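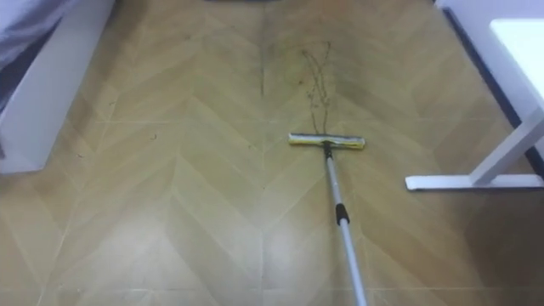 06/09/2018, mopping cell, bedroom mock-up

Worked on the Stirkenik unit this morning, before Ademir Meireles needed the floor for his own runs. The complaint from last week was that the force reading drifts when the sponge head is pushed forward. I zeroed the wrist sensor with no tool, then again with the mop mounted. Offset was 8 counts the first time and 2 after I tightened the clamp bolts. I think the clamp was the whole problem, but I want one more day of data.

Mop: same sponge head on the telescopic handle. The sponge has a grayish worn band on the top face, so I ordered a new strip from Puketti. Please check the black locking collar before every run. If the handle slips there, the tool length in the config is wrong and the head lands too early. The config says 110 cm, measured from clamp to head. I did not change it.

Test dirt is the dark strands in front of the head, on the center seam of the herringbone floor. There is also a dark streak farther along the seam. Do not count it in the score, I will ask if it can be removed at all.

Glare on the floor is still strong on the left side. The Vusine software took it for a puddle in March — I lowered the exposure then and wrote the old value in the log, page 163.

To do:
Repeat zero check tomorrow, cold start
Mark collar position on the handle with a paint pen
Return the Naqvi torque wrench to Ademir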